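Namby-users mailing list
Subject: Re: [namby-users] Bite reports release complete, fingers still closed
From: Ivone Prado
Date: Oct 4, 2026

Natanael Guerra wrote:

> We are seeing false release reports from Bite on the right hand during
> the shoe rack task. The sequence is preshape, insert, close, lift,
> place, release, retract. On the bad runs the release state ends in the
> same control cycle it was entered, with status OK, and Namby goes
> straight to retract. The fingers are still closed on the shoe when the
> arm starts to move.
>
> Last time this took the shoe back off the shelf and shifted the left
> end of the rack before the operator hit the stop. No damage to the
> hand that I can find. The arm's own contact limit did not trip, and I
> would like to understand that too.
>
> I have swapped the hand connector and recalibrated the finger zero
> positions. It made no difference. I suspect tendon stretch, but the
> measured positions in the log look too clean for that. They do not
> change at all between preshape and release. Has anyone seen this on a
> Brovitz hand? Config attached. We have not touched the release
> tolerance since June.

Natanael,

It is not tendon stretch. The clean positions are the fault. I reproduced it at Rekside with your config on the same task and got 4 false releases in 18 runs. All were on the right hand. The left hand was parked for the whole session, so I can't say anything about it either way.

What happens, in order:

The hand publishes finger positions on one channel and motor current on another. Bite drops any position message older than 20 ms and reuses the last good one. That part is documented. What is not documented is that the reused message goes out with a new timestamp. Everything downstream sees a fresh reading.

If the position channel stalls just after preshape, the last good reading says "open". Bite goes on publishing "open" through the close, the lift and the place. The close step does not notice, as it ends on motor current and the current channel is still healthy. The grasp is real. Then release is commanded, Bite compares the target (open) with the measured position (open, stale), finds them within tolerance, and reports complete. Namby has no reason to wait.

The longest stall I logged was seven seconds, which is enough to cover a full pick on the lower shelf. The short ones clear before release and leave no symptom. You have probably had more stalls than failures. To find them, look for runs of position values identical to the last digit on every finger. A live sensor always has some noise in it.

Stills from the session, right side of the rack:
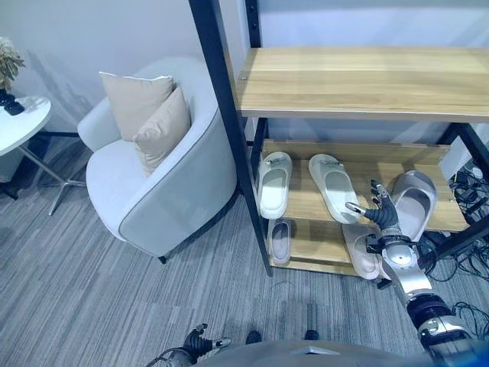
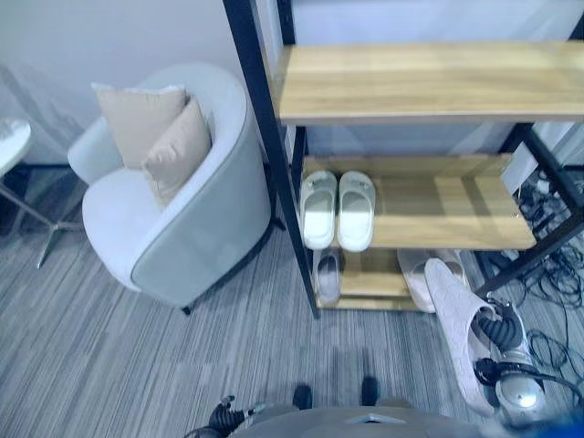
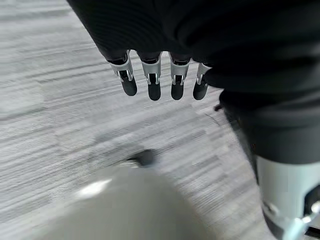 Shoe rack task at Rekside. First and second from the head camera, third from the hand-mounted camera.

The second still is the posture I would worry about. The fingers go into the opening of the sneaker, so there is no way for the shoe to fall free if the arm leaves early. With a slide or a slipper pinched by the strap you might get away with it. With the fingers inside a knit upper the shoe comes along.

On the contact limit: it is set on the change in joint torque over a short window, and retract is a slow, smooth move. A shoe dragging on a board builds load gradually and stays under the rate threshold. The absolute threshold would catch it, but your config has it disabled in the place and retract states, same as ours did. I believe we both copied that from the old sample config. Please turn it back on. Expect a few nuisance stops when a sole scrapes the shelf edge. I will take those.

As for why the channel stalls, I have less. It correlates with elbow extension, and reaching for the far end of the shelf is where the elbow extends most. That suggests the cable run along the forearm. Swapping the connector at the hand would not help if the fault is at the elbow end. I wiggled ours with the arm unpowered and a meter on it and saw nothing, which proves very little. I have a replacement cable on order and will post again once it has been in for a week of normal use.

One separate item while we are on safety. In both of the head camera stills there are loose cables on the carpet to the right of the rack, on the side the arm works from. They have nothing to do with the release fault. They are a snag hazard for a hand that is dragging something it believes it has let go of, and they are a trip hazard for whoever walks in to press the stop. Ours are being moved before the next session. Check yours.

Workaround, until there is a fixed build:

1. In the Bite config, set position_reuse to off. Bite will then raise a stale-sensor fault when it drops a message. Namby treats that as a hold and the arm stays where it is.

2. Add a minimum time to the release state. The fingers cannot physically open in one cycle, so a release that ends in one cycle is wrong whatever the status says. This is a backstop only. It would not by itself have saved your run, it would only have made the stop easier to hit.

3. Before retract, require that the measured position has changed since the release command. If it has not, hold and call the operator. Do not retry the release automatically. The operator should look at the fingers first.

4. Enable the absolute torque threshold in place and retract, as above.

With the first and third in place I repeated the same shelf positions. The stall came back twice, and both times the arm held with the shoe in hand and raised the fault. I then opened the hand from the console with one palm under the shoe and the other hand well clear of the arm. If you have to do the same, lock the arm first. The console open command does not lock it for you, and a pending retract will run as soon as the hold is cleared. I checked this on the bench with no shoe. It does run.

I did consider using motor current to confirm release. It is not reliable. Current drops when the close command is withdrawn, whether or not the fingers have moved off the object. A finger caught in a lining shows the same current as a free one.

The timestamp patch is small and I have sent it to the Bite maintainers. It keeps the original timestamp on a reused message, so that consumers can apply their own age check. There may be objections, as some people rely on the constant rate for plotting. I would still rather see a gap in the plot.

Could you send me the raw position channel from your bad runs, from preshape to stop? The processed log is no use for this, the timestamps in it are the rewritten ones. Also the elbow angle over the same span. If your stalls start at the same extension as mine I will stop looking at the hand entirely.

Until then I would not run this task with anyone inside the arm's reach, and that includes reaching in to straighten a shoe between picks.

Ivone Prado
Rekside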